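Workshop notebook – June, started 7:40 in the morning

Coffee first, then the folding notes, because I promised Kristaps I'd write them up before I forget which way round we did things. He has the Witura job on the big table all week (the curtains, all of them, heaven help him) so I've been doing the garment folding in the bedroom set and I have to say I like it much better in there. A bed is a forgiving place to fold clothes. Things stay where you put them, they don't skate off like they do on the cutting table, and I can work from the foot end without stretching.

What I'm trying to settle is the order for the jackets. Shirts are done, we all agree on shirts (I think we all agree on shirts, Kristaps still does his collars his own way and I've stopped mentioning it). Trousers are so easy they hardly need a page. But jackets with a shiny face are a pain! You fold one sleeve in, you turn around for the other, and the first one has opened itself up again. The Hamel storage boxes are 26 inches on the long side, so anything fancy has to come down to that without a hard crease across the chest, and that's the bit I keep getting wrong.

Tried so far:

Face down, sleeves back, fold in thirds. This is the shop way, and it looks lovely from the front. But face down I can't see what the fastenings are doing, and knotted ones press little dents into whatever is underneath them. Left one overnight to see and yes, dents. They steamed out but it took 2 goes.

Face down with tissue. Better. Slow. We used up the end of the Prodwood roll on it and I don't want a method that eats tissue paper, we've got 100 pieces to get through for the Lemanville people and somebody has to pay for it all.

Face up, sleeves over the front. My favorite at the moment. Do up the front first, every closure, even if you're sure you'll only be undoing it again later. Then smooth the body out from the middle toward the side seams with the flat of your hand, and feel inside both pockets while you're there (I found a bus ticket and a button this way, the button wasn't even from the same coat). Then bring one sleeve across the chest, and let it make a fat bend at the shoulder. Don't flatten that bend! I kept patting it down and that's where my creases were coming from. Leave the second sleeve out until you like the look of the first.
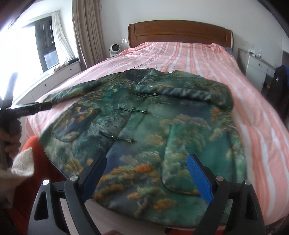 The other thing with frog closures is that they decide where your folds can go. Cord knots are thick, so if a fold lands right on top of one you get a lump, and the lump shows through to the next garment in the box. I go between them now. Same with patch pockets – a fold through the middle of one makes the piping kink, so I'd sooner have a slightly fatter parcel and keep the pockets whole.

Hems. A curved hem wants to be turned up last, after the sleeves, and turned up by less than you think. If I take it too high the whole bundle goes barrel shaped and won't stack. I've been letting it hang over the edge of the mattress while I do the top half, then pulling the lot up the bed for the last fold. Feels wrong but it works for me.

Prints are a pleasure, by the way. A busy pattern hides a slightly crooked fold beautifully, and the plain ones will show you up every time. I could look at the ones with trees and clouds all day, and I may have slowed down on purpose for those.

Still to sort out:

– Does the fat bend survive with another jacket on top? Kristaps says no. I say put it on the top layer and stop worrying.
– Quilted ones, not tried yet.
– Labels for the boxes. Color of the garment or type? I keep changing my mind. Type, probably, and then color underneath in pencil.
– Ask Kristaps Paju nicely for the good steamer back.

Stopped at 11:15 for the delivery. More after lunch if the curtains don't swallow us both.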